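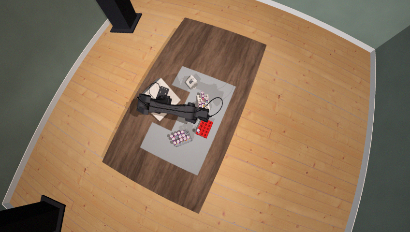 Darlene Chisholm

Changes to drop-in study support

The Foren Learning Centre will run its drop-in maths and writing support on a new timetable after the spring break. Sessions last 35 minutes and are booked through Flistusura, using your normal college login. Paper sign-in sheets are no longer accepted at either desk.

Each student may hold up to 3 bookings at a time. A booking is released if you have not checked in by the start time — the slot then goes to the waiting list. Group sessions for first-year statistics stay in the Darwish Room and do not count towards the limit.

Last term the centre logged 220 visits for writing support, 83 of them from part-time students. Evening cover has been extended for that group. Requests for a particular tutor can be entered in the notes field but are not guaranteed.

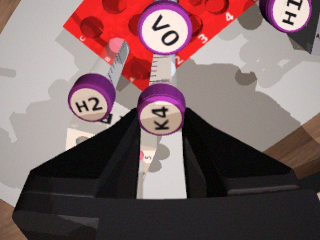 Tutor applications

Applications for paid peer tutor posts starting in August are open. Applicants need a pass in the module they wish to tutor and a short reference from a lecturer. Training takes place in the Odon Building before term. Send forms to the centre desk, marked with the module code.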